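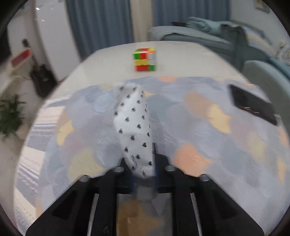 I have been buying things for tables since before I had a table, and this page is where I finally put them all in one place. Cloths, pouches, little trays, a shocking number of napkin rings. The rule I made for myself in March was that anything I write up has to be something I really use, so no gift-shop impulse buys that went straight into the closet (there's a separate shelf for those, and it's full). The cloth with the rounded scales is the one people ask me about the most, and I get it! Pale gray-blue, lavender, a bit of mauve, and then these warm patches of peachy orange and yellow that make even a plain white table look like it's in a good mood. The white pouch with the little dark hearts goes with it much better than I would have guessed. I'm normally a stripes person, but small hearts on a diagonal I can live with.

The rest of the page is notes, in no order at all. I add to it when I remember, which is mostly Wednesday nights with the radio on.

The scale cloth
I call mine the Grurken, after the shop where I found it, a skinny little place with cloths folded up to the ceiling. It cost me 48 dollars and I stood there for a long time before I paid. Zero regrets. Crumbs vanish into it, and so does the occasional dot of mustard. I wash it cool and hang it over the shower rail, and I iron it only if my mother is coming.

The heart pouch
Glossy, white, charcoal hearts, very cheerful. I like keeping a pouch on the table during projects so the small stuff has somewhere to go, and a pale one is easy to spot when the table is buried. Shiny pouches do hang on to their creases, so if that bothers you, go for fabric.

The Bolero napkins
A set in rust, bought secondhand. One of them has a tiny scorch mark near the hem and I always give that one to myself. They look great next to the orange in the scale cloth and terrible next to anything pink. I've tried.

The Aryee tray
Round, shallow, a little wobbly. It holds salt, pepper, toothpicks and whatever mail I'm avoiding. I did think about getting a second one, but then I would only have more mail out.

The Wokport mat
This was meant for hot pans and it does that job fine, but I use it more for arranging flowers, so the drips don't get on the cloth. Rinses clean in the sink. The color is what the label called "soup," and I can't improve on that.

The round-edge question
I get messages about whether a cloth will sit right on a table with rounded edges. Mine does, as long as it's a soft one. Stiff cotton sticks out at the corners like a paper hat. If you have a stiff one you love, wash it a few times before you give up on it.

Page stuff
The guestbook has 409 entries now, and the counter at the bottom says 2,457 visits, a fair few of which are me checking for typos. Please keep sending in your own cloths! Scallops and scales especially, and I'd love to see one in greens if anybody has it.

Next up: placemats, both of the 2 I own.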